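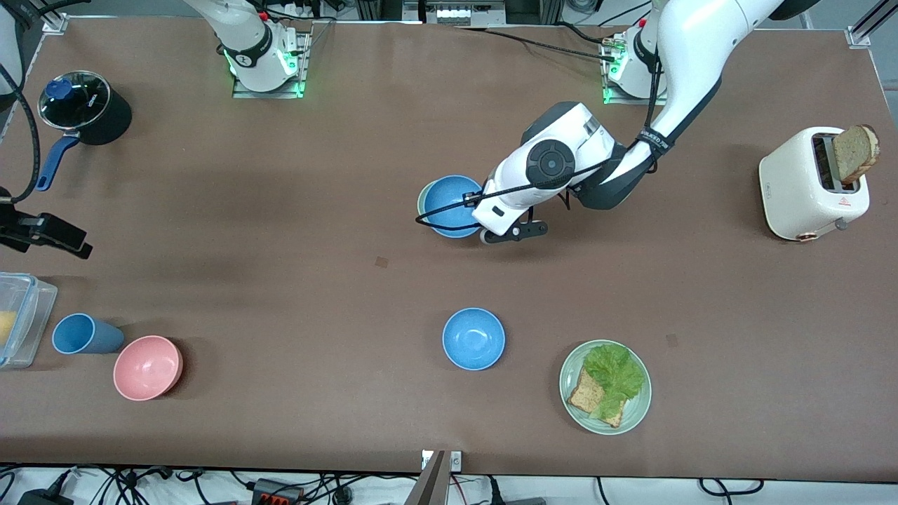

Sandwich-Aufgabe auf dem Curkon-Tisch: Brot und Salat liegen auf dem Teller, der linke Greifer ist an der oberen blauen Schale.

Werkstatt > Testberichte > Robotik > Datenaufnahme

Curkon Zweiarm-Tisch mit Unport Recorder im Test

17 Kommentare | 42 Mal geteilt

Wir haben den Tisch von Curkon im Juni in Betrieb genommen und drei Monate damit aufgenommen. In dieser Zeit sind 1294 Episoden entstanden, fast alle mit Küchenaufgaben: Sandwich belegen, Schalen stapeln, Topf abdecken, Geschirr umräumen. Die Episoden gehen in das Training einer Policy, die beide Arme gemeinsam steuert. Wie gut das Modell am Ende wird, hängt von vielen Dingen ab und ist hier nicht das Thema. Bewertet wird, wie gut man mit dem Tisch Beispiele sammeln kann.

Lieferumfang

Im Paket sind die Tischplatte mit Gestell aus Aluminiumprofilen, zwei Arme mit Zweifingergreifern, zwei Führungsarme für die Bedienung, eine fest montierte Kamera und eine Lizenz für den Unport Recorder. Einen Rechner muss man selbst stellen. Die Küchenteile stammen von uns, mit Ausnahme der Schalen. Die liegen einem Zusatzset von Flenau bei, das man mitbestellen kann.

Aufbau

Der Aufbau hat zu zweit einen Arbeitstag gedauert. Das Gestell ist schnell verschraubt, die Winkel an den Plattenecken sitzen fest. Die Arme kommen auf Metallplatten an der hinteren Tischkante. Die Anleitung nennt hier ein Drehmoment, aber keine Reihenfolge der Schrauben. Wir haben die linke Platte einmal wieder gelöst und neu ausgerichtet.

Die Verkabelung ist der schwächste Teil der Hardware. Für die Führung der Kabel ist am Gestell kaum etwas vorgesehen. Unter der Vorderkante liegt bei uns bis heute ein Knäuel aus schwarzen Leitungen, und an den Armen hängen die Kabel in weiten Schlaufen. Das stört beim Aufnehmen selten. Man muss aber bei jeder neuen Aufgabe prüfen, ob eine Schlaufe ins Kamerabild schwingt oder ein Teil vom Tisch zieht. Zwei Kabelketten hätten in dieser Preisklasse dabei sein dürfen. Die Steckdosenleisten hinten am Gestell sind dagegen gut platziert und bleiben erreichbar, wenn der Tisch an der Wand steht.

Bedienung

Die Führungsarme laufen leicht und ohne spürbares Ruckeln. Neue Bediener brauchen eine Stunde, bis sie eine Schale sauber am Rand greifen, und deutlich länger, bis das Brot ohne Druckstellen auf dem Teller landet. Es gibt keine Kraftrückmeldung. Bei festen Gegenständen kommt man damit zurecht, bei Salatblättern arbeitet man nach Augenmaß. Wer viel mit weichen Dingen aufnehmen will, sollte das vorher ausprobieren.

Die Greifer schließen gleichmäßig. An glatten Rändern rutschen sie gelegentlich ab. Wir haben die Fingerauflagen gegen die weicheren von Wongsuwan getauscht, danach wurde es besser. Der Tausch geht mit einem Innensechskantschlüssel in wenigen Minuten. Nach dem Tausch muss die Greiferöffnung neu eingemessen werden, sonst passen die aufgezeichneten Werte nicht zu den alten Episoden. Im Handbuch steht das nur im Anhang.

Der gemeinsame Arbeitsbereich beider Arme in der Tischmitte ist groß genug für einen Teller und zwei Schalen. Am Rand wird es enger. Einen Toaster ganz rechts erreicht der linke Arm noch gut, der rechte nicht mehr in jeder Stellung. (Links und rechts immer vom Roboter aus gesehen wäre übrigens genau umgekehrt zu dem, was man im Kamerabild vor sich hat. Der Recorder beschriftet aus Robotersicht. Beim Sichten der Videos führt das anfangs zu Verwechslungen, und hier im Text sind die Arme aus Robotersicht benannt, die Tischseiten aus Sicht der Kamera.)

Der Unport Recorder

Die Software zeichnet Gelenkwinkel, Greiferöffnung und Kamerabild auf und legt jede Episode in einem eigenen Ordner ab. Start und Stopp liegen auf einem Fußpedal. Das ist gut gelöst, beide Hände bleiben an den Führungsarmen. Ein zweiter Druck innerhalb von drei Sekunden nach dem Stopp markiert die Episode als misslungen. Diese Funktion haben wir häufiger gebraucht als jede andere.

Von den 1294 Episoden sind 246 beim Sichten aussortiert worden. Die Gründe waren gemischt: zu langes Zögern am Anfang, ein umgestoßener Becher, ein Greifer, der den Teller verschoben hat. Bei einem Teil lag es an der Software. Wenn die Platte des Rechners fast voll ist, lässt der Recorder Bilder aus und zeigt nur ein kleines gelbes Symbol an. Wir haben das an einem Sonntag erst am Abend bemerkt und die Aufnahmen des Tages verworfen. Eine deutliche Warnung oder ein Abbruch wäre hier richtig.

Zu jeder Episode kann man einen Aufgabentext und freie Schlagworte eintragen. Wir tragen ein, welche Teile auf dem Tisch liegen und in welchem Zustand der Ablauf beginnt. Anfangs haben wir die Teile immer an dieselben Stellen gelegt. Das war ein Fehler von uns, die Policy hat die Plätze gelernt und bei einer verschobenen Schale danebengegriffen. Inzwischen wird vor jeder Episode umgeräumt, und es liegen auch Dinge dabei, die für die Aufgabe nicht gebraucht werden. Beim Belegen eines Brotes können also ruhig Topf und Becher mit herumstehen. Der Recorder kann zufällige Positionen vorschlagen und im Livebild einblenden. Das funktioniert, nur sind die Einblendungen auf der braunen Platte schlecht zu erkennen.

Der Export in die gängigen Trainingsformate lief ohne Fehler. Ein Paket mit 300 Episoden war über Nacht fertig - schneller muss es für uns nicht sein.

Zuverlässigkeit

Ausfälle an den Armen gab es in den drei Monaten keine. Einmal hat sich die Kamerahalterung gelockert. Die Verschiebung war klein, fiel aber beim Vergleich mit älteren Bildern auf. Seitdem legen wir morgens ein Referenzbild über das Livebild und ziehen die Schrauben nach, falls etwas nicht passt. Der Support von Curkon hat auf unsere zwei Anfragen am nächsten Werktag geantwortet, beide Male brauchbar.

Plus
- leichtgängige Führungsarme
- Fußpedal mit Markierung für Fehlversuche
- stabiles Gestell
- Export ohne Nacharbeit

Minus
- Kabelführung
- keine Kraftrückmeldung
- Warnung bei voller Platte viel zu unauffällig
- wichtige Hinweise zur Kalibrierung nur im Anhang

Bewertung

Vier von fünf Punkten für die Hardware, drei von fünf für die Software in der jetzigen Version. Für Gruppen, die regelmäßig zweiarmige Aufgaben aufnehmen, ist der Tisch zu empfehlen. Wer nur einen kleinen Datensatz braucht, fährt mit einem einzelnen Arm günstiger. Das Schalenset von Flenau kann man sich sparen, normales Plastikgeschirr tut es auch.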